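Melta opens shared workroom at Gretwood in March

Members can book a seat by the hour, with evening places on Monday

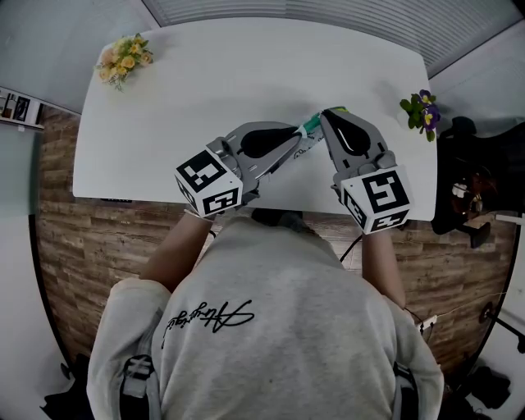 A room for people who need a table

Melta will open a shared workroom on the ground floor of the former Clusis print works in Gretwood this March. The room is meant for people who work, study or make things at home and have run out of space to do it.

There are 10 tables, each of which can be booked by the hour or for a full day. A quieter side room seats five and can be hired by study groups and small clubs. Both rooms have step-free access from the car park.

Melta surveyed households in Gretwood last year and received 1,055 replies. Lack of space at home was the most common reason given for wanting a workroom nearby, followed by the cost of heating a spare room during the day.

Opening hours and prices

The workroom will be open from 8am to 6pm on weekdays, and until 9pm on Monday. An hour costs £3 and a full day costs £15. Students pay half price at all times. Tea and coffee are included, and hot food is sold at the Dambrauskienė bakery next door.

Lockers can be rented by the month. Tools and materials may be left in them overnight, but paints and solvents must be taken home.

How to book

Bookings open two weeks before the first day and can be made on the Melta website or at the front desk. Places can be cancelled free of charge up to noon on the day before.

Notes to editors

Melta runs shared rooms and storage in three towns and has 3,832 members. Press visits to the Gretwood site can be arranged through the Melta press office.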